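Subject: [tendlow-robotics] Handover task, and the state of the bench
Date: Thursday, May 17, 2018

Evening all. Two arms, one pink thing, held between them in mid-air. I am told this is progress.
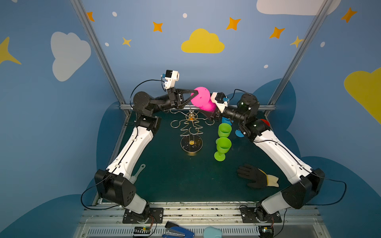 Marin Dimitrov wrote:
> Before we get excited, the Kanport rules say the object has to change
> hands. Both arms hanging on to it scores nothing. Also, the entry
> form wants a team name by Friday and I'm not putting "TBC" again.

Fair. Letting go is next week's job, and so far the left arm has views on it. We have 300 pounds left for spares, so please be gentle with the grippers.

Could whoever has the key to the Wandovton cupboard bring it on Monday? Name suggestions to me, clean ones first.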